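Purkholm Kitchen List
Subject: Re: utensil holders and what to do with all the chopsticks
Date: Jun 21, 2018

Earlier message:

> Has anyone found a good way to keep chopsticks in the same holder as
> the bigger tools? Mine end up at the bottom of a drawer under the
> potato masher. I bought a crock last winter but it is too deep and
> the short ones disappear. I also don't know if I should be oiling
> them. Mine are plain wood, no lacquer, and they have started to look
> gray at the tips. We eat with them four or five nights a week so
> they get washed a lot.

I went through this over the winter, so I'll write down what I did. Some of it may not suit your kitchen.

I had a crock too. The trouble with a crock is that there is no air at the bottom. You put the chopsticks in thinking they are dry, and the ends sit in whatever water ran down. I threw out a whole set in December on account of black spots at the thick end. After that I decided that whatever I used next had to have holes in it.

What I use now is a green plastic caddy with star-shaped holes across the front and a darker green base. It cost very little at Nasr, in the aisle with the dish racks. I have seen nearly the same thing at Zemora in white for a bit more. The long chopsticks go in as a bundle and fan out at the top, which doesn't bother me. The rice paddle and the leaf-shaped spatula go in with them.

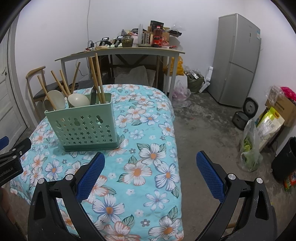

I empty the whole thing once a week. I do it on the table because the counter by my sink is narrow and things roll off the end. Everything comes out, the holder gets washed with a bottle brush, and the base gets a proper scrub. There is always a film under there, even when the tools look clean. If you buy one of these, check that you can get a brush into the corners before you pay for it.

Then I sort. Anything with a split goes in the trash. Anything that feels fuzzy when you run a thumb along it gets set aside for sanding. I use 500 grit paper folded over once, and go along the grain. It takes a minute per pair. The gray at the tips that you describe will usually come off this way if it is only on the surface. If it is dark all the way into the wood, I wouldn't keep them.

Matching pairs is the slow part. Mine came from several packs and they are not all the same length. I lay them down in a pile and pull out the ones that match by holding the thick ends level against the table. Even a small difference in length is annoying when you are eating noodles. The odd ones become cooking chopsticks, or they go out to the garden to hold up the pepper seedlings.

I used to keep rubber bands on the pairs. I gave that up. The bands left a mark on the wood and the spot under them stayed damp.

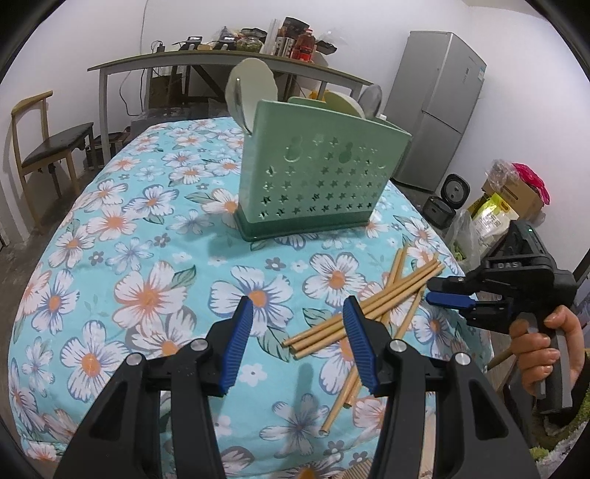

Zoto wrote to me off list and said it was fine to pass this along: the sorting is a waste of time if you buy one kind and stick with it. Zoto bought a single large pack years ago, all the same length, and replaces the whole lot when they wear out. No pairing, no sanding. The holder gets the same weekly wash, but the chopsticks go straight back in by the handful. Zoto also says to put them in thick end down so the eating ends are up in the air, and to keep the spoons in a section of their own so the wet handles aren't leaning on the wood.

I think that is good advice if you are starting over. I have too many to throw out at this point and some of them were gifts.

About thick end down, I agree, with one exception. If you have small children who reach into the holder, thin ends pointing up are not a good idea. Put it at the back of the counter or store them flat.

On drying, mine go on a folded towel for the afternoon before they go back in. I turn them once. In humid weather I leave them until the next morning. Don't put them in the oven on low. I tried it and two of them bowed enough that they wouldn't sit together anymore.

The dishwasher is a separate argument and we had it on this list already. My view hasn't changed. Plain wood comes out rough. Lacquered ones lose their finish at the ends first. If you have the plastic or metal kind, go ahead, but put them in the basket with the lid or they will drop through and stop the spray arm.

As for the tablecloth, a quilted one is better for this job than bare wood because things don't roll as far. Mine goes in the wash afterward with the kitchen towels.
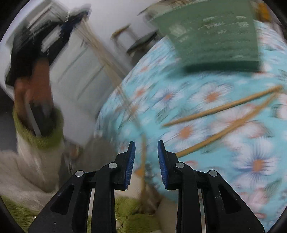
Do plain wooden chopsticks need oil? Only if they look chalky after sanding, and then a very thin coat of food-grade mineral oil, wiped off after an hour.

I do mine twice a year at most. Too much oil makes them slick and they pick up dust in the holder. Don't use olive oil or the oil you cook with. It goes sticky and then it smells. If you already have a bottle for the cutting board, that one works, and you need so little that there's no reason to buy another.

One more thing about the holder. Some of these caddies have openings near the top so you can hang them on hooks. I tried hanging mine and went back to standing it up. With the long things in it, the whole caddy wanted to tip forward, and the water dripped down the wall. If yours is going to hang, keep it to light tools and put the ladle somewhere else. Standing on a flat surface it is steady enough, as long as the heavy pieces aren't all at one end.

The bottom tray on mine catches the drips, so it has to be emptied. I tip it out in the evening when I wipe the counter. If you skip that for a few days you are back to having a crock.

For your short ones that disappear, you could put a folded dishcloth in the bottom of the compartment to raise them, but then you have a wet cloth to deal with. I would keep the short ones in a shallow tray in the drawer and let the long ones have the holder.

If anyone on the Purkholm side of the river knows whether Nasr still carries the green ones, please post. I'd like a second for the wooden spoons.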